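The Ginger Protocol

The herbalist in Brustcombe sold the powder under the name Pandinik: ginger, turmeric and dried honey, 40 capsules to the jar. The label said it supported natural defenses. It gave no dose for a woman of her weight, so she worked one out.

She kept a log. Column one was the time. Column two was the amount, 1,000 milligrams with food. Column three was pain on a scale of zero to ten. Column four was headed "Other" and filled up fastest.

On day 17 she entered: nausea, mild. Bruise on left forearm, cause unknown.
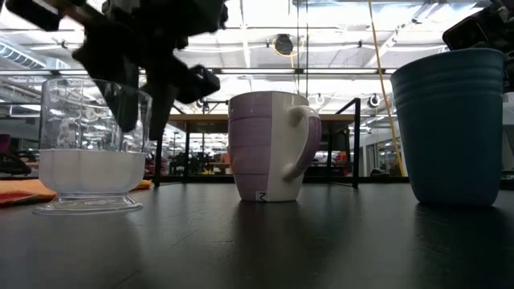
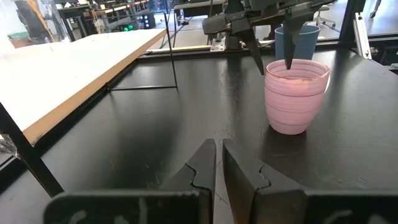
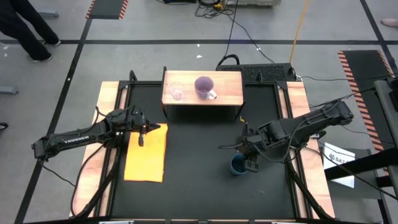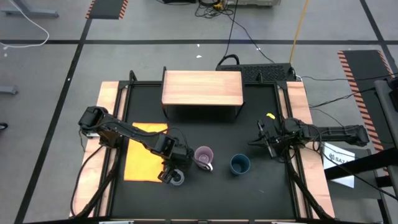
The black tabletop, in four views.

The clinic at Hinholm drew blood on 9th October. The pharmacist asked what else she was taking. She passed the log across the counter. He read all four columns and then read them again.

"Ginger can affect clotting," he said. "So can your other tablets. Did you tell the oncologist?"

"It's a root," she said.

He wrote the word Pandinik on her chart and underlined it. The infusion was moved back a week. She was told to stop the capsules and to report any bleeding.

At home she ruled a line under the last entry. There were nine capsules left in the jar. She put it on the shelf behind the flour, took out a new sheet and drew the same four columns. In the second she wrote zero. In the fourth she wrote: tea, plain.

Recent stories
The Tawfik Tincture
Waiting Room, Hinholm
4,000 Steps Before Breakfast
What the Beekeeper Took in May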